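Tultdale Monthly: Workroom Notes, July

Folding standard for T-shirts, second revision

The folding tables have been working to a written standard since spring. The main change in this issue concerns the order of the first two steps. Under the old wording the shirt was folded lengthwise as soon as it reached the table, and creases from the bin were carried into the finished stack. The new wording puts flattening first. Target size for an adult shirt remains 13 inches on the long side, with a tolerance of half an inch.
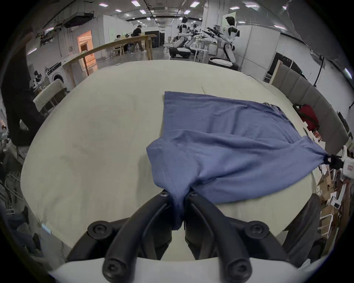
Flattening is done by tension. Pressing down with the palm moves a wrinkle a short distance and leaves it there. Hold the shirt at two points, one at the hem and one at a far corner, and draw the points apart until the cloth between them lies straight. The usual fault is uneven pull: with the blue shirt, the right corner is drawn to a point while the near side still lies in ridges, and a fold made at that stage will come out skewed. Release the bunched hem, take a new hold closer to the side seam, and pull again before folding. Heathered jersey generally needs a second pull. Plain combed cotton often does not.

Once the shirt is flat, fold each side to the center line, lay the sleeves back along the body, and bring the hem up to the collar in two stages. Of the 170 shirts checked against the first revision, 73 were outside tolerance, most of them on width. Width errors come from the side folds and cannot be corrected later in the sequence. If the side folds are off, open the shirt completely and start over.

Table coverings are a separate matter. A loose cover travels with the garment when tension is applied, and the operator ends up straightening both. Covers should be drawn tight and clipped underneath at each corner. The Vulden clips in the supply drawer fit tabletops up to 2 inches thick. Do not use tape. 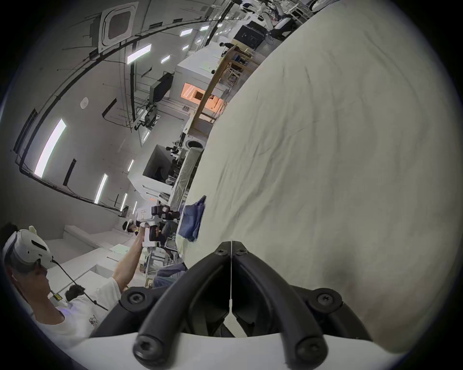

Ghiță wrote in to object to the clip rule, pointing out that a clipped cover takes longer to change and that a heavier cloth would stay put without hardware. The point on changeover time is accepted. Heavier cloth was tried at Rurmont, where it held at the middle of the table and crept at the edges, so the clip rule stays until a better weight is found. Samples can be left at the supply drawer, labeled with fabric weight.

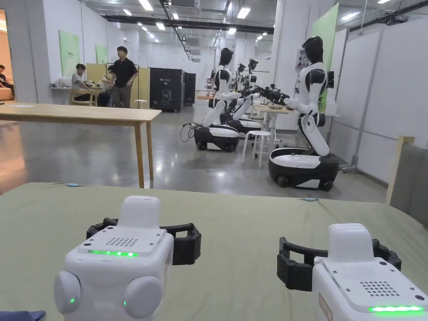
Page last changed: July, 4:15 p.m.

Finished shirts go to the corner of the table, folded edge facing in. The green cover is acceptable for blue garments, as the outline of the fold remains easy to check against it. Stacks are limited to ten. Above that height the lower shirts spread and no longer measure true.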